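Plelto Sync: Teilen-Menü zeigt das Tablet nicht mehr an (seit dem August-Update)

Status: in Bearbeitung
Bereich: Android-App, Übertragung zwischen Geräten

Hallo zusammen,

ich mache hier mal ein eigenes Ticket auf, weil die drei anderen zum Thema irgendwie alle in der iPhone-Ecke gelandet sind und mir dort keiner so richtig weiterhelfen konnte. Es geht um die Android-App, und zwar um die Direktübertragung im Heimnetz, also das, was im Teilen-Menü unter "An Gerät senden" auftaucht. Bei mir taucht da nämlich seit dem August-Update nur noch die Hälfte auf.

Kurz zu meinem Aufbau: ein Handy, ein Tablet, beide mit derselben Plelto-Anmeldung, dazu der alte Laptop im Arbeitszimmer, der bei mir im Netz "Kusthorpe" heißt (fragt nicht, den Namen hat er schon ewig). Früher habe ich auf dem Handy ein Bild oder einen Ordner ausgewählt, auf Teilen getippt, und dann standen beide Geräte da. Jetzt steht da nur noch Kusthorpe. Das Tablet fehlt komplett! Umgekehrt, also vom Tablet zum Handy, klappt es wunderbar, und das ist der Teil, der mich wahnsinnig macht.

Was ich schon durchhabe:

Beide Geräte neu gestartet, klar. Den Cache der App geleert, auf beiden Seiten. Keine Veränderung.

Die App auf dem Handy deinstalliert und neu draufgespielt. Danach war das Tablet für einen Moment in der Liste, ich habe mich schon gefreut, und beim zweiten Öffnen des Menüs war es wieder weg. Das konnte ich noch zweimal wiederholen, immer mit demselben Ergebnis: erstes Öffnen ja, zweites Öffnen nein.

Berechtigungen kontrolliert. "Geräte in der Nähe" ist erlaubt, Standort ist erlaubt, Akku-Optimierung ist für Plelto ausgeschaltet. Beim Tablet hatte sich die Akku-Optimierung nach dem Update von selbst wieder eingeschaltet, das fand ich schon frech, aber auch das Ausschalten hat nichts gebracht.

Anderes WLAN ausprobiert. Im Gastnetz sieht keiner mehr irgendwen, das ist wohl normal, da sind die Geräte voneinander getrennt. Über den Hotspot vom Handy war das Tablet dagegen sofort da, und es blieb auch da. Das brachte mich auf den Gedanken, dass der Router mit drinhängt. Nur habe ich am Router seit Monaten nichts angefasst, und der Laptop wird ja gefunden.

Dann habe ich im Protokoll der App nachgesehen (Einstellungen, ganz nach unten, siebenmal auf die Versionsnummer tippen, dann erscheint der Punkt "Diagnose"). Bei jedem Öffnen des Teilen-Menüs steht dort eine Zeile mit dem Fehlercode 379 und dahinter "peer record expired". Beim Laptop kommt die Zeile nie. Ich habe die Suche im Forum damit gefüttert und genau einen Treffer bekommen, eine unbeantwortete Frage von jemandem mit einem ganz anderen Tablet. Also bin ich wenigstens nicht allein.

Nachtrag, Samstag, vormittags:

Ich habe weitergespielt. Mein Tablet heißt in der App "Khương", mit den ganzen Zeichen obendrauf, weil ich es von einem Freund übernommen habe und den Namen einfach so gelassen habe. Phong Bùi hat mir im Chat geschrieben, ich solle es doch mal umbenennen, Sonderzeichen hätten in einer früheren Version schon einmal Ärger gemacht. Ich war ehrlich gesagt skeptisch, der Name hat ja vorher auch funktioniert. Also umbenannt in "Tablet", App beendet, wieder auf. Und siehe da - es war in der Liste!

Leider nur bis zum Mittagessen. Danach wieder Code 379, wieder weg. Der Name ist es also wohl nicht allein. Ich habe ihn dann aus Trotz wieder zurückgeändert.

Nachtrag, Samstag, nachmittags:

Jetzt wird es interessant. Ich habe mit der Uhr danebengesessen. Nach dem Umbenennen (oder nach der Neuinstallation, oder wenn ich am Tablet das WLAN einmal aus- und wieder einschalte) meldet sich das Tablet neu im Netz an. Das Handy merkt sich diesen Eintrag, und im Protokoll steht dahinter eine Gültigkeit von 30 Sekunden. Beim Laptop steht an derselben Stelle 273. Ich habe keine Ahnung, wer diese Werte festlegt, aber es würde erklären, warum beim ersten Öffnen alles da ist und beim zweiten nicht mehr, wenn ich zwischendurch ein bisschen trödele. Dass es nach dem Umbenennen bis mittags gehalten hat, erklärt es leider nicht. Da hatte ich allerdings am Tablet nebenbei die ganze Zeit die App offen, vielleicht hat es sich deshalb immer wieder neu gemeldet.

Das habe ich dann gleich getestet: Tablet hinlegen, Plelto im Vordergrund, Bildschirm an. Handy findet es. Bildschirm am Tablet aus, kurz warten, Menü am Handy neu öffnen: weg. Bildschirm an: nach einem Moment wieder da. Das ließ sich beliebig oft so hin und her schalten, ich kam mir vor wie beim Lichtschaltertest. Im Hotspot dagegen bleibt es auch bei dunklem Bildschirm in der Liste, warum auch immer.

Für mich sieht das so aus, als ob die App seit dem Update im Hintergrund keine Anmeldung mehr verschickt, oder der Router sie nicht mehr weiterreicht. Auf dem Router läuft Clarkura, da gibt es eine Einstellung "Multicast im WLAN begrenzen". Die war an. Habe sie ausgeschaltet, Router neu gestartet, gewartet, bis alles wieder grün war, und dann mit klopfendem Herzen das Menü geöffnet. Tablet da! Bildschirm aus, gewartet, Tablet immer noch da!! Eine Stunde später auch noch.

Gegenprobe gemacht, Einstellung wieder an: Tablet nach kurzer Zeit weg. Wieder aus: Tablet bleibt.

Es gibt also einen Umweg, und wer dasselbe Problem hat, kann es damit probieren. In Clarkura findet ihr das unter Drahtlos, dann Erweitert, ziemlich weit unten. Bei anderen Routern heißt es bestimmt anders, haltet Ausschau nach allem, wo Multicast oder IGMP dransteht, und schreibt euch vorher auf, wie es eingestellt war.

Zufrieden bin ich trotzdem nur halb. Vor dem Update ging es ja auch mit eingeschalteter Begrenzung, und die würde ich eigentlich gern anlassen, weil sonst der Fernseher manchmal zickt. Deshalb meine Fragen ans Plelto-Team:

Ist die Gültigkeit von 30 Sekunden bei Tablets Absicht, und kann man die irgendwo hochsetzen?

Schickt die App im Hintergrund überhaupt noch etwas raus, wenn die Akku-Optimierung aus ist?

Und könnte das Teilen-Menü ein verschwundenes Gerät vielleicht grau anzeigen, mit einem Knopf zum erneuten Suchen? Dann wüsste man wenigstens, woran man ist.

Das Diagnoseprotokoll habe ich hochgeladen, es sind mehr als 123 Zeilen, die spannenden stehen am Anfang. Wenn ihr noch etwas braucht, sagt Bescheid, ich probiere gern weiter herum. Den Testordner, den ich die ganze Zeit hin- und herschicke, lasse ich auf beiden Geräten liegen.

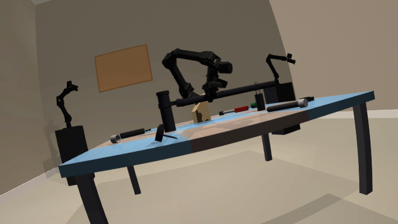 Phong Bùi: Bei mir hat das Abschalten der Multicast-Begrenzung auch geholfen, allerdings erst, nachdem ich das Tablet in der Geräteliste von Plelto einmal entfernt und neu gekoppelt hatte. Code 379 ist seitdem nicht mehr aufgetaucht. Lass den Namen ruhig so, wie er ist, mit dem hatte es dann wohl doch nichts zu tun. Die Frage nach der Gültigkeit würde mich aber auch interessieren, mein Handy steht im Protokoll nämlich ebenfalls mit 30 drin.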